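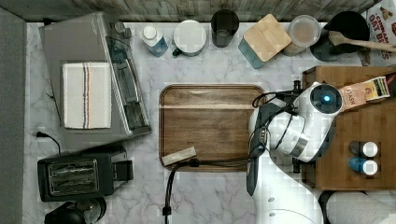 *A toaster oven and a two-slot toaster on a marble-patterned countertop.*

A **long-service award** (also **service award**, **length-of-service award** or **tenure award**) is an item, payment or period of leave given by an employer to an employee who has completed a set number of years of employment. The award is tied to tenure alone. It is distinct from a performance bonus, a safety award, a sales incentive and a retirement benefit, although the same administrative office often handles all of these and the same event may be used to present them.

Long-service awards are found in private firms, public agencies, hospitals, schools and the armed services. In most programs the award is given at fixed points, called milestones or anniversaries, commonly at intervals of five years. The scheme may be written into a collective agreement, set out in a staff handbook, or operated by custom with no written rule.

## Terminology

The terms *recognition program* and *service award program* are sometimes used as if they meant the same thing. In stricter use, recognition is the wider class and covers thank-you notes, peer nominations, spot payments and honors for conduct. A service award program is the part of recognition that runs on the calendar.

*Milestone* means the length of service at which an award falls due. *Award date* means the day on which the employee reaches the milestone. *Presentation date* means the day on which the award is handed over, which may be several months later where presentations are grouped. *Tier* means a group of award items of similar cost offered at one milestone.

*Continuous service* means employment without a break. *Credited service* means the total that the employer counts toward the milestone, and may include periods on either side of a break. The difference between the two is the most frequent source of disputes.

## Forms of award

### Symbolic items

The oldest common form is the lapel pin or badge, often with a small stone or enamel field whose color changes with each milestone. Certificates, plaques, medals and engraved glass are also used. Symbolic items have low resale value and are usually marked with the employer's name or the number of years served.

### Merchandise

Under a merchandise scheme the employee receives, or chooses, a useful object. Clocks and watches were for a long time the standard choice for the longest milestones. Later schemes moved to catalogs, from which the employee picks one item within a tier. Typical catalog sections are luggage, jewelry, tools, kitchen goods, garden furniture and electronics. An item that goes out of stock is replaced by one of equal or greater list price from the same tier.

### Cash and cash equivalents

Some employers pay a fixed sum through payroll, and others issue gift cards or points that can be spent with a vendor. Cash is simple to administer and easy to compare across sites. It is treated as wages in many tax systems, so the amount received may be smaller than the amount announced unless the employer raises the payment to cover the tax, a practice known as *grossing up*.

### Leave

Additional leave may be granted once, in the year of the milestone, or added permanently to the yearly allowance. One-time leave normally expires if it is not taken within a stated period. In some places, extended leave after long employment is a legal right. Leave of that kind is outside the usual meaning of a long-service award, which is given by choice or by agreement.

## Eligibility

Most schemes cover permanent employees, full-time and part-time. Part-time employees normally reach a milestone on the same date as full-time employees, and the value of the award is either the same or reduced in proportion to hours. Reduction is more common for cash and leave than for objects.

Rules on breaks in service vary widely. The usual approaches are:

- **Strict continuity.** Any resignation resets the count to zero.
- **Bridging.** Earlier service is restored if the break was shorter than a set limit, or after the returning employee has completed a set period.
- **Full aggregation.** All periods with the employer are added together regardless of the gaps.

Parental leave, military service and certified sick leave are counted as service in most written schemes. Unpaid leave taken at the employee's request may be counted, excluded, or counted up to a cap. Time spent as a temporary worker supplied by an agency is generally excluded, even when the person did the same job at the same site before being hired.

Mergers and transfers raise a separate question. The acquiring employer may accept the original hire date, use the date of transfer, or accept the original date only for employees who were above a given milestone when the transfer took effect. The date used for service awards need not match the one used for pensions or vacation, and payroll systems often hold several dates for each person.

## Administration

### Records

A program depends on an accurate service date. The list of people due for an award is normally drawn from the personnel system at the start of the year, checked by each department, and corrected before orders are placed. Common errors are rehire dates entered over original hire dates, missing credit for leave, and duplicate records created when an employee changes site.

### Purchasing

Large employers tend to contract the supply of awards to an outside vendor, which maintains the catalog, takes the employee's choice, engraves or packs the item and ships it. Contracts set a price for each tier and state who bears the cost of returns. Small employers more often buy items singly from local shops. Engraved goods are ordered after a second check of the name, as they cannot normally be sent back.

### Presentation

Awards may be presented at a yearly event, at a department meeting, or privately by the direct supervisor. Yearly events are held most often in January or at the close of the financial year. Employees may decline to attend, and in many schemes may decline to have their names published. Written procedures usually state what happens when an employee leaves between the award date and the presentation date. The prevailing rule is that the award remains due. 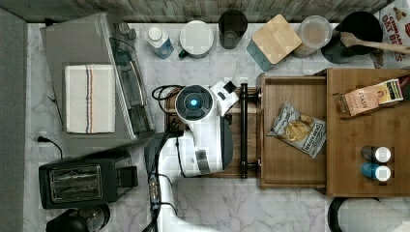
## Examples of program design

The following programs differ mainly in how they count service and in how much choice they give.

**Nenard**, a maker of industrial valves, operates a merchandise catalog with 48 items in four tiers. Awards begin at the fifth year and repeat every five years. The employee has 103 days from the award date to make a choice, after which a default item is shipped. Service is counted under a bridging rule.

**Plendura**, a home care provider, has a high share of part-time staff and uses leave instead of objects. A one-time grant of 16 hours is made at each milestone and is the same for all employees whatever their weekly schedule. Unused hours lapse at the next milestone.

**Radwan**, a freight firm formed by the merger of two regional carriers, accepts original hire dates from both predecessors. The carriers had used different milestones. Employees who were within one year of an award under the older rules kept the right to receive it, and all others moved to a common schedule.

The town of **Braltdale** grants a pin and a certificate to municipal employees and counts all periods of service together, including seasonal work. A review of its records found 78 employees whose credited service had been understated, in most cases through the omission of summer employment before a permanent appointment. Corrected pins were issued without a further ceremony.

## Tax treatment

Treatment differs by country and changes often. Several features recur. Tangible items are more likely to be exempt than cash or gift cards. An exemption may depend on a minimum length of service, on a minimum interval since the previous award, and on a limit on value. A formal presentation may be required, and the exemption may be lost if the award is in substance a disguised payment for work. Where the value is above the limit, either the excess or the entire value may be taxable, depending on the rule in force.

Employers operating in more than one country commonly set a single schedule of milestones and allow the form and value of the award to vary by location.

## Criticism

The main objection to long-service awards is that they honor time spent and take no account of the quality of work or conduct. A related objection is that the first milestone in many schemes falls after the period in which most resignations occur, so that the program has little influence on retention. Some employers have responded by adding awards at the first and third years — usually of low value — while leaving the later tiers unchanged.

Catalog programs have been criticized for dated goods and for list prices above those found in ordinary stores. Symbolic items attract the opposite complaint, that the cost to the employer is visibly small in relation to the years served. Schemes that reset service after a break have been described as unfair to people who leave work to care for children or relatives.

Supporters reply that tenure is easy to verify, that the rules leave little room for favoritism, and that the awards are not meant to replace other forms of recognition.

## See also

- Employee recognition
- Fringe benefit
- Seniority
- Service medal
- Staff turnover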